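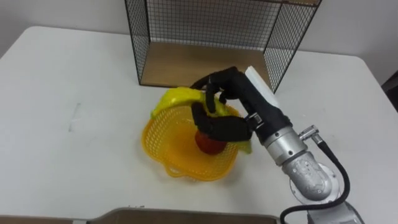

Play fruit and a yellow basket on the white table at Pernov, Brimenville.

BRIMENVILLE, 29 Dec 2019 - I'm Teemu Mustonen, I run the Pernov play shop, and I'm so happy to say our pretend grocery corner opens to families this week!

It started with one plastic banana my niece left behind (she never asked for it back), and now we have 318 pieces of play food on the shelves. Kids grab a basket, pick out their fruit and carry it over to Ryu, our cardboard cash register, to pay up. I've played it myself more than I should admit - bananas sell fast.

We also put together 1,000 take-home shopping lists with pictures for kids who don't read yet. Skumetti, the bakery next door, is handing them out with every loaf through the end of December.

Sessions are best for ages two to five, and grown-ups get in free. Bring socks, the floor is chilly! To book a spot, stop by the shop or leave a note at the Skumetti counter.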